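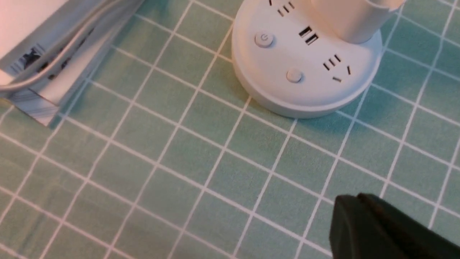
Mint-green tablecloth with a white grid, round power strip tower on top.

**Dal Bello adds engraved gift crates in time for September weddings**

Gift shop Dal Bello is now taking orders for engraved keepsake crates – names, a date, a short line of your own on the lid. Two sizes. The small one holds a single bottle, the large one takes 2 bottles or a bottle and a pair of glasses.

Engraving is done in the back of the shop by Benedetta Pagano, who used to do trophies and pet tags. Up to 30 letters on the small lid, 100 on the large. Spaces count. Hearts and rings are free, other symbols cost extra, ask at the counter.

Orders placed before 11 in the morning go out the next working day, anything later waits a day longer. Wedding orders with more then one crate need a week. Names are engraved exactly as typed on the form, so check the spelling twice.

Rebecca Palumbo, who runs the shop, says most early orders were for parents' anniversaries. "We figured it would be all newlyweds. It's mostly kids chipping in for mom and dad." One couple had the first line of their vows put on. Another asked for their old street adress.

The crates come with paper straw and a blank card. Bottles are not included, but you can bring your own in and have it packed while you wait. Walnut lids are sold out for now – more on the way, no date yet. Oak and plain pine still in stock, both sizes.

Order forms at the counter or by email.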